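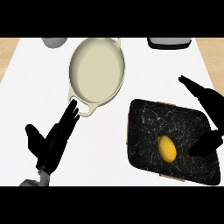 To all members of the Skemurik Institutional Kitchens list: the recipe working group has completed its review of the baked dishes proposed for the winter menu cycle, and I write to set out the decisions that affect your kitchens. The review covered baked pasta, grain bakes, and the bean and root vegetable gratin submitted by the Godanau site. Several members asked which vessel should be treated as standard for the small-batch test. The working group has settled on a large oval casserole dish with a raised rim and a handle at each end, of the pale cream kind seen at the top of this message. Rectangular steel pans remain the standard for full service, and the yields in the recipe cards are calculated for those pans only.

My responses to the questions raised by Mr. Wongsuwan follow his message, which is quoted below with his permission.

> From: Uthai Wongsuwan
> To: Kitchens list
> Subject: Gratin recipe, draft 2
>
> Dear colleagues,
>
> We prepared the second draft of the bean and root vegetable gratin at Hakent in May and would like to raise the following points before the card is made final.
>
> First, the draft calls for dried white beans soaked overnight. Our kitchen has no refrigerated space for soaking at that volume, and we would need to use canned beans. The card does not say how the liquid should be adjusted.
>
> Second, the turnips were still firm when the topping had reached the color described. We returned the pans to the oven under foil, and the crumbs softened as a result.
>
> Third, the sodium figure on the card is 823 milligrams per portion. Our dietitian does not consider this suitable for a dish that is offered as the main item, particularly where soup is served at the same meal.
>
> Finally, could the group confirm whether the cheese may be left out for diners who do not take dairy, or whether a separate recipe is planned?
>
> With regards,
> Uthai Wongsuwan
> Hakent kitchen

Canned beans. These are permitted at all sites. Drain and rinse them thoroughly, and reduce the stock by one quarter of the quantity given for soaked dried beans. The final card will carry both versions side by side. Kitchens using canned beans should add them after the vegetables have been parboiled, and should fold them in by hand. The Mertens kitchen used a mixer paddle for this step in its trial and reported that the beans broke down and the sauce became pasty.

Firm turnips. The working group accepts this point. Draft 2 directed cooks to cut the vegetables into large cubes and place them in the pan raw. In draft 3, turnips and carrots are sliced to the thickness of a pencil and parboiled for 4 minutes before assembly. Potatoes are sliced in the same way but are not parboiled. The pan is baked covered until a knife passes through the center without resistance, and only then is the crumb topping added and the pan returned to the oven uncovered. Please disregard the instruction in draft 2 to apply the topping at the start.

Sodium. The figure quoted is correct for draft 2. Most of it came from the stock base and the grated hard cheese. Draft 3 specifies unsalted stock, and the added salt has been removed from the crumb mixture and replaced with lemon zest, dried thyme, and black pepper. The nutrition figures will be recalculated once the stock supplier's data sheet has been received. Until that time, the gratin should not be placed on any menu marked as reduced sodium.

Dairy. A separate card will be issued. Cooks should not simply leave out the cheese and cream, as the sauce will separate. The alternative version is thickened with a portion of the white beans, pureed with stock and olive oil. It must be prepared and baked in its own pans and labeled accordingly before it leaves the kitchen.

Members have also asked about holding times. The gratin may be held hot, covered, for no more than 2 hours. Sites that transport meals to other buildings should send the topping separately and finish the pans on arrival wherever an oven is available. Leftover portions are not to be reheated for a second service.

The central kitchen intends to prepare draft 3 for a full service of 1,000 portions before the card is released. Sites wishing to send a cook to observe should notify me by reply to this address, giving the name of the cook and the shift normally worked. Places will be assigned in the order in which requests are received.

Comments on draft 3 should be sent to the whole list so that other kitchens may see them. Please state the oven type and pan depth used in your trial, as several comments on the earlier draft could not be acted upon without this information.

Josefien Declercq
Recipe Standards
Skemurik Institutional Kitchens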